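Gallery: gripper trials at the washbasin
Posted 2 Jan 2019

We have been comparing fingers for the bathroom part of the Bagheri project, using a vanity unit with a two-handle tap and the sort of things people keep next to one. The arm is the same throughout, so that any difference comes down to the fingers or the controller settings. Two sets of fingers were tried, the Rastano and the Birkuso, both in black and both fitted to a parallel gripper. Click on a picture for the larger version.

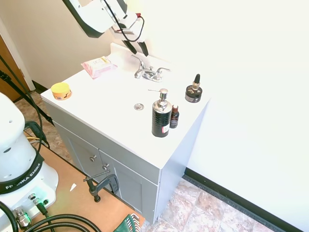
Each run starts from a set pose and ends when the arm is back in it. We did 1,340 runs over five working days, with a change of fingers at midday and a short calibration check after each change. The check takes around 7 minutes if the bolts go in cleanly. The Rastano fingers are slightly longer, and the tool offset has to be entered again every time they go on – we forgot once and lost a morning's data.

Force settings were kept the same for both sets. We tried three to begin with and dropped the highest, as it marked the labels on the smaller bottles. The lowest was fine for anything with straight sides but let round lids turn between the fingers.

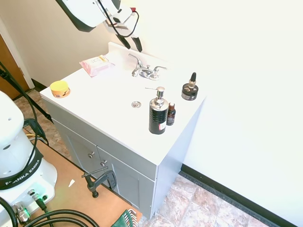
The Amau controller was the other thing under test. It smooths the last part of the descent, and with the older one we had a small bounce just before the fingers closed. How much that matters depends on the item. A tall pump bottle with a pebbled surface gives the fingers plenty to hold, and both controllers managed it. The flat pack of wipes towards the back left is harder, as there is very little height to close on and the tap limits how the wrist can come round. Most of our failed grasps were there, with either set of fingers.

The full table of results will go up in March, along with the finger drawings. We still have to repeat the lever tests on the tap with the Birkuso set, and the small bottle with the dark cap needs another go at the lowest force.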